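About Kasten

We rent out tables, chairs and linen. Also shelving, cups, plates, the small stuff everyone forgets until the morning of. Started by Svenja Brandes in a garage with 2 folding tables and a borrowed van — now we have around 3,000 pieces and a proper unit on the Lendov road.

What we do

Weddings, school fairs, office lunches, funerals too. You tell us the room size and how many people. We bring it, set it up, take it away. Small orders are fine. One table is fine.

Linen is washed and pressed by Jemska, two doors down. White is always in stock. Other colors need a week, sometimes more in February when they close for repairs.

Chairs

Mostly mixed, and people seem to like that. Upholstered, plain, some with arms. If you need all matching tell us early please, the matching sets go first and we dont hold them without a deposit.

Come and see it

Best way to pick. We set out a table with the cloth on so you can check the drop (ours hangs nearly to the floor, ask if you want it shorter), put a glass on it, try a pink chair next to a dark blue one, walk around. Bring your own plates if you want to see them on the white. Tall white metal shelving is at the back, for boxes and serving things. 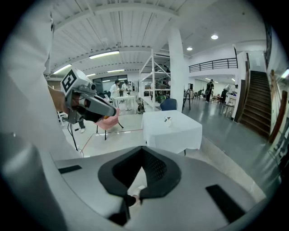

Prices and delivery

Price list is at the desk or by email. Free delivery inside Lendov, outside that we charge by distance. Stairs are extra — sorry, had to start doing that. Breakages at cost, stains we usualy let go unless its candle wax.

Visits by appointment, mornings are easier. Ask for Svenja.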